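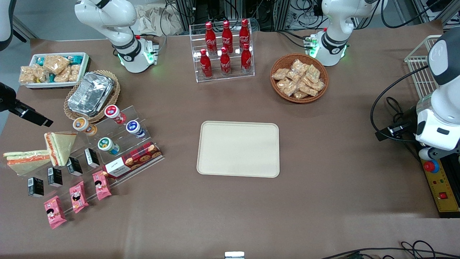
Skimville Snack Swap Returns With Longer Tables and One New Rule

SKIMVILLE, April 10, 2022 — The Skimville Snack Swap, the town's only festival devoted to other people's pantries, will be back at the Jeltar Street hall later this month. Admission is free with one unopened snack. Half-eaten granola bars will again be refused at the door.

Last year's swap drew 600 visitors, which surprised the organizers, who had printed 100 programs. This year they have printed more and made them shorter.

"People will drive a long way for a cracker they can't get at home," said Wumpini Kwofie, who runs the event. "I have stopped asking them why."

The new rule concerns raisins. Under the 2022 guidelines, a box of raisins may be traded only for another box of raisins. The change follows a long evening of feedback, most of it from children.

There will be 70 tables, arranged by flavor: salty, sweet, sour and a fourth section labeled "Discuss." Dollik Bakery will bring its rye crisps, which have a loyal following and a texture best described as committed. Srisuk Foods is sending banana chips and its founder, Uthai Yensuk, who will judge the homemade brittle contest. Entries should be wrapped, labeled and possible to bite.

Cletus Hutchins, 97, returns to defend his title in the blind pretzel tasting. He has asked that his opponents be given more water this time.

Trading runs from 10 a.m. until the good stuff is gone, then until 4 p.m. Parking is behind the hall. Dogs are welcome outside, where they can think about what they're missing.

Table requests and press questions: Onni Mustonen, Skimville Snack Swap, at the hall office on weekday mornings.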